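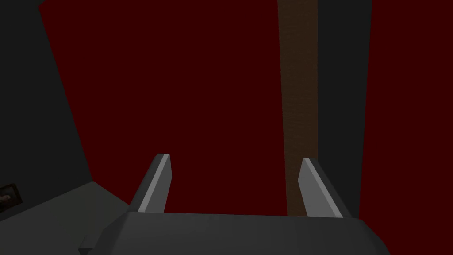 Re: [cell-planning] Simulator first, or arms first?

From: Yabsira Tsegaye
To: the cell-planning list

Hi all,

Picking up Ognjen's question from this morning, quoted so it stays in one place:

> Arkel wants an answer on the arms by the end of March. I still have
> 4,000 in the equipment line and I'd like to know how much of it the
> simulation side is going to eat. Can we skip the second simulator
> seat and put everything toward hardware?
> Ognjen

Short answer, please don't skip it! I've been living in the simulated room for weeks now and the second seat is the one thing I'd fight for. Letay and I keep swapping a single license back and forth, and whoever doesn't have it ends up reading logs and making coffee. 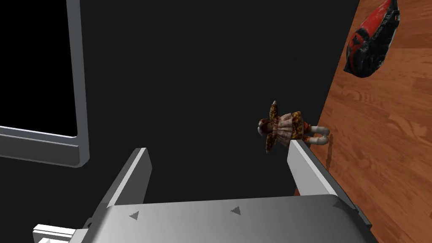 The seat from Kudo is 1,285 for the year, support included. I asked Obsa to try them for a discount and she got 100 off if we sign before the quote runs out, so that's worth doing soon. The other thing I'd like is a spare set of fingers for the gripper, and I want to hold off choosing those until we've tried a few shapes in simulation — soft toys and thin little sticks want very different fingertips, and I'd hate to buy the wrong pair twice.

As for one arm or two, I'm on the two-arm side (sorry, Ognjen, I know what that does to your spreadsheet). Reaching over a table with both arms is what we've been planning the tasks around, and if we start with one I think we'll end up rewriting half of them. Prarkmont will rent us the second arm against a deposit of 2,000, so we wouldn't have to find the full price this spring.

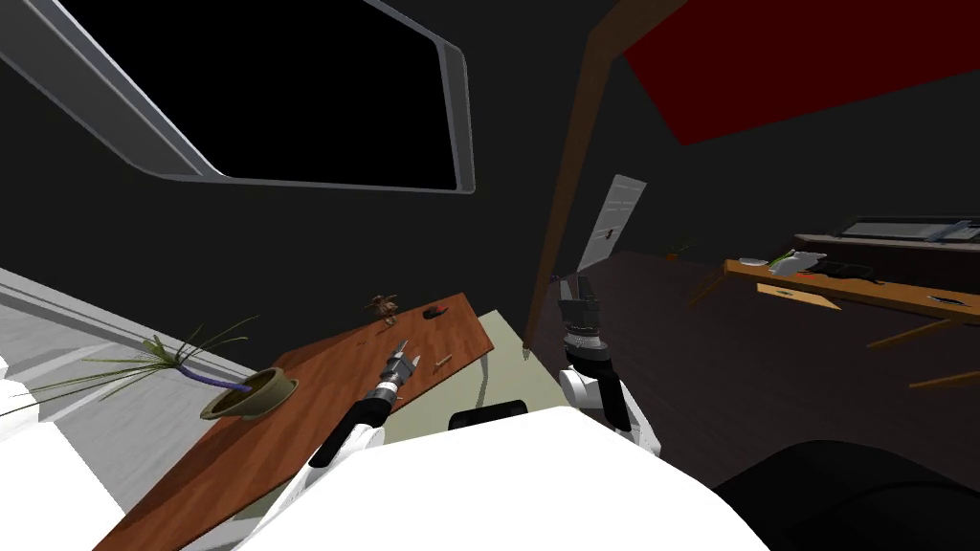 What I need from people

Ognjen: can the deposit come out of the equipment line, or does it have to sit somewhere else?
Letay: your list of objects for the tabletop tasks, even if it's rough.
Nuria: does the Ondidix mount fit the bench we already have? I couldn't tell from the drawing.

I'm around until five if anyone would prefer to talk it through.

Yabsira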